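Fitting a Wrist Camera to the Toslow Hand-Held Gripper

Applies to the second version of the Toslow body, printed in the shared workshop at Felgate. Finger pads should already be seated. If they are not, do the pads first; the camera bracket blocks the rear screw.

You need the bracket, two M3 screws 14 mm long, the camera module with its wide lens, and a USB cable at least 200 cm long. A shorter cable will pull on the connector when the arm is raised.

1. Press the brass inserts into the bracket and let them cool before threading anything.

2. Screw the bracket to the housing with the lens facing the finger tips. Tighten by hand until the bracket stops rocking. The plastic strips if you use a driver at full torque.

3. Run the cable along the outside of the grip and tie it at both slots.

4. Start the preview at 50 frames per second. Hold the gripper at working height and check what the lens covers. The finger pad should sit at the center, low in the view, with the housing below it and the table and room visible beyond.

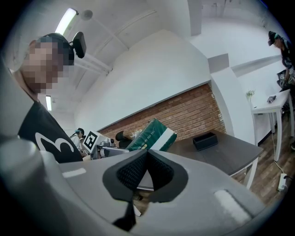

View from the gripper, with the finger pad at center and the tabletop behind it.

Blur on the nearest part of the housing is acceptable. Focus is set for the pad and the table, so turn the lens ring until the mesh-like texture on the pad is distinct, then lock the ring with a drop of thread compound.

5. Tilt the gripper through its full range while watching the preview. Straight lines will bow toward the edges with this lens. Do the calibration with the bracket in its final position, and repeat it whenever the screws have been loosened.

6. Record a short test clip and play it back. Dropped frames usually mean the cable is sharing a hub with something else. Move it to its own port.

Bracket files are in the Toslow folder under January. Rowena Macapagal keeps the change log; send her corrections to the hole spacing.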